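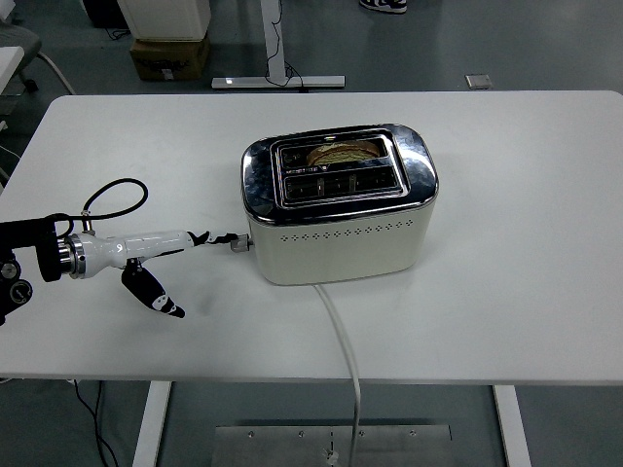 Which kitchen tasks is the Skirnach countertop package suited to?

The package is best suited to short, repeated actions on small appliances, such as pressing a lever, turning a knob or closing a lid. Jobs that call for force or for two hands at once are outside its range.

Product review: Skirnach Appliance Handling Package, supplied by Bralex
Published by the Trendley Equipment Review Office, 20 August 2024

The Skirnach package is offered to teaching laboratories and product testing groups that already own a compatible arm. It consists of a two-finger gripper, a mounting flange, a control box and a library of 32 prepared tasks. This office reviewed the package over a period of 13 working days. The supplier was not present during the review and did not see this text before publication.

Installation

Mounting the gripper is simple and requires one hex key, which is included. The written guide is clear on the mechanical steps and weaker on the electrical ones. The page on cable routing shows a connector from an earlier version of the product, and our staff had to consult the supplier before continuing. A corrected page arrived the next morning.

The software was installed without difficulty. Calibration is guided by on-screen prompts and must be repeated whenever the arm or the table is moved. Departments that share a workbench should allow time for this.

Performance

The toaster task was selected as the main test. A toaster lever is small, travels straight down and resists the finger until it catches. It therefore places fair demands on both aim and steady pressure.

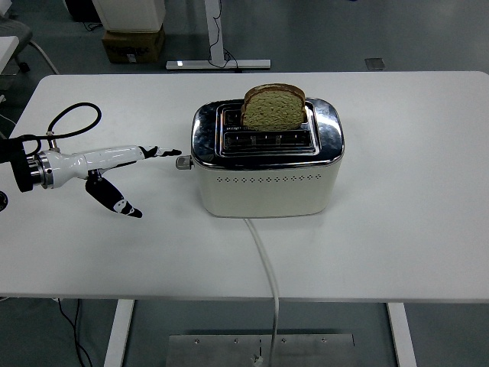 Toaster task: upper finger directed at the lever, bread in the rear slot.

The task was run 54 times. The lever was pressed fully and held in 46 of those runs. In the other eight, the finger either slid off the lever or stopped before it caught. Most of these failures followed a change in the position of the toaster, and a fresh calibration corrected the fault. Motion was smooth throughout, and the approach speed can be lowered in the settings menu – a sensible choice for classroom use.

The Cattaneo gripper, which this office reviewed last November, pressed the same type of lever with greater force but offered far fewer prepared tasks. Buyers who intend to write their own programs may still prefer it.

Support and documentation

Bralex answered all written questions within one working day. Replacement fingers are sold in pairs only. The warranty covers the gripper and control box but excludes the fingers, and we consider this a weakness in a product whose fingers are expected to wear.

Recommendation

The office recommends the package for teaching and for light product testing. It is not recommended for unattended operation, and a trained member of staff should be within reach of the stop button whenever an appliance is connected to power. Orders placed through Trendley should specify the flange size, as the standard flange does not fit older arms.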